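Oktober
Von Leobardo Xolalpa

Die Werkstatt von Yolotzin Manríquez liegt im Hinterhof einer früheren Färberei in Plundport, zwölf Stufen unter Straßenniveau. Sie repariert Akkordeons, seit 42 Jahren, die ersten davon als Angestellte bei der Firma Sandell. Als der Betrieb schloss, übernahm sie das Lager mit den Stimmplatten und die Kartei. 3.517 Karten sind es inzwischen, jede steht für ein Instrument.

„Ich schreibe auf, was ich vorfinde, bevor ich etwas anfasse“, sagt sie. „Welcher Ton hängt, wo der Balg Luft verliert, ob jemand schon mit dem falschen Wachs dran war.“ Das falsche Wachs sei der häufigste Fall. Manche nähmen Kerzenreste, und im Sommer rutschten dann die Platten von den Stimmstöcken.

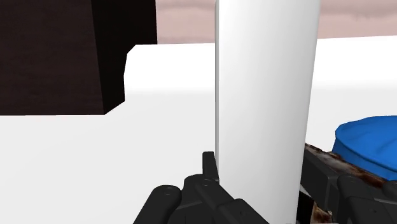

Computergrafik: weißer Zylinder und dunkelbrauner Block

Sie selbst mischt Bienenwachs mit Kolophonium, das Verhältnis hat sie von ihrem Meister bei Sandell und verrät es auf Nachfrage jedem. Schwieriger ist das Leder für die Ventile. Der Händler Bañuelos, bei dem sie lange bestellt hat, liefert nur noch große Mengen. „Eine ganze Haut reicht mir für Jahre, und bis dahin ist sie hart.“ Jetzt teilt sie sich die Bestellung mit zwei Kollegen an der Küste.

Das Stimmen macht sie morgens vor acht, wenn auf der Straße noch wenig los ist. Sie kratzt an der Zungenspitze, wenn der Ton höher werden soll, und weiter unten am Fuß, wenn er zu hoch liegt. Für ein Instrument mit drei Chören rechnet sie eine gute Woche.

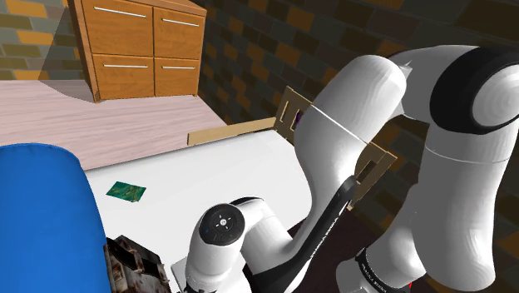

Die Preise hat sie zuletzt im Frühjahr angehoben, zum ersten Mal seit langem. Beschwert habe sich kaum jemand. Ein Kunde habe gefragt, ob sich die Reparatur bei seinem alten Clokura noch lohne. „Da habe ich gesagt: vom Geld her nein. Er hat es trotzdem dagelassen.“

Eine Nachfolge gibt es bisher nicht. Eine junge Frau aus dem Ort kommt zweimal in der Woche nachmittags und lernt das Belegen der Klappen. Ob sie bleibt, will Manríquez nicht voraussagen. Im Winter soll sie ihren ersten Balg allein abdichten.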